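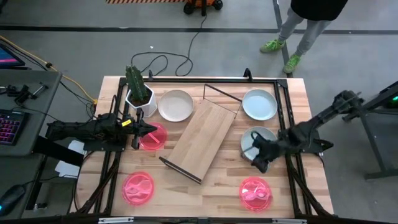 My mother worked the dish room at a hotel outside Bendmont for most of my childhood, and she could tell you from the sound alone whether a plate had gone into the rack right. I think about her a good deal now that I spend my working days in a place where people teach machines to handle plates.

I should say where I stand. I came to the Furkenau workshop from catering, after 20 years of carrying things for a living, and I was hired because I knew how a table gets cleared. I knew nothing about motors. My first week I was scared of the arms, then I was bored by them, and somewhere in the spring I began to feel something closer to the patience you have with a new kid on a Saturday shift, who means well and is holding the bowl all wrong.

What has changed for us, the people, is mostly the part of the work that used to live in our hands. When I cleared tables I never had to explain why you go for the near rim of a plate, or why you leave the cutting board until there is room to swing it. Now I explain it all day long. Renji Ikeda, who runs our shift, keeps a notebook of these things, and it has reached 731 entries, many of them in the words of people who never thought they had anything worth writing down. I find that moving, and I also find it a little worrying, and I have stopped trying to pick one.

The worry is simple enough. Cavalcanti, the catering company I left, had 60 people in its kitchens and dining rooms when I was there, and I still have friends on that payroll. They ask me, kindly, if I am teaching my replacement. I tell them the arms are slow, and they are, but slow is a poor promise to make to somebody with rent to pay. I would much prefer that the company sat down with them now, while there's time, and talked about hours and retraining and who gets paid when a dishwasher's know-how ends up in a notebook like Renji's.

My friend Ania, who still works the evening line there, would hand over the scraping and stacking tomorrow if she could keep the rest (the talking, the tasting, the shouting across the pass). Her wrists hurt by nine o'clock every night. I believe her, and I think anyone deciding these matters ought to spend an evening beside her before they sign for a single machine.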